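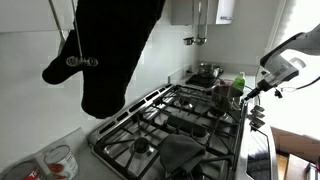
Figure 1. Hanging utensils and oven mitt over the stove, with pots on the cooking surfaces.

Where Should the Ladle Live? A Study of Hanging Storage in a Shared Kitchen
Sowmya Kurup and Gonzalo Arrieta
Project report, Everyday Spaces course

1. How we came to this topic

When our instructor, Olaia Sepúlveda, asked every pair to pick a room and study how people put things away in it, most of our classmates went for closets and desks. We picked a kitchen, partly because both of us love to cook and partly because we had been arguing since October over whether utensils belong in a drawer or on the wall. (Gonzalo is a drawer person. Sowmya grew up in a house where everything hung from a hook, including the scissors.)

The kitchen we worked in is on the ground floor of Kelness House, and it gets a lot of use. Residents make everything in there from tea to enormous pots of soup on a Monday night, and they were very kind about letting us hover with our notebooks while they did it.

2. What hangs and what doesn't

The tools over the stove are the ones people reach for while something is already cooking. The two metal ladles hang side by side, and they are different enough in shape that you can tell them apart without taking either one down. We liked that very much, and so did the cooks. The utensil with the row of coiled wire loops was less of a favorite. Macarena Herrero, who makes the soup, told us she uses it for gravy and for nothing else, but she would be cross if anybody moved it.

Then there is the black oven mitt. It is big, it hangs right in with the metal utensils, and it covers part of one of them. Nearly every cook we watched had to push it aside at some point to get at what was behind it. On the other hand, they all knew exactly where it was when a pot had to come off the heat, so we are not sure it should be punished for its size.

Pots are another story. They stay out on the cooking surfaces or go into a low cupboard, depending on who was in last. The large stainless-steel pot tends to stay on the stove between meals, and the shallow one ends up over on the far counter. The green bottle travels too, and we found it in a different spot on almost every visit.

3. What we did

We kept a tally sheet of every time someone picked up a tool, and whether they put it back where it came from. By the end we had 786 pickups written down, which is far more than we expected when we ruled the first page! In 128 of them the tool went back to a different place or was left on the counter. Most of those were small things out of the drawer, such as peelers and measuring spoons. The ladles hardly ever strayed.

We also asked the residents to fill in a short questionnaire, and Boglárka Halász helped us rewrite the questions after our first version confused everybody, ourselves included.

4. What we would change

Our main suggestion is a modest one. We would give the oven mitt a hook of its own at the end of the row, close enough to grab but clear of the wire utensils. We tried this with a temporary hook for one evening and the cooks seemed happy with it, although one of them kept reaching for the old spot and laughing at himself.

We would also like a fixed place for oil and other bottles, away from the burners. A small tray would do.

Gonzalo still thinks the measuring spoons should stay in the drawer, with a divider. Sowmya would hang them. We have agreed to put both opinions in the report and let the residents vote on it at their next house meeting.

5. Thanks

Our thanks go to everyone at Kelness House who cooked around us, to Macarena for the soup, and to Boglárka for her patience with our questions. The blank tally sheets are in the folder by the kitchen door for any pair that wants to carry on with this next term.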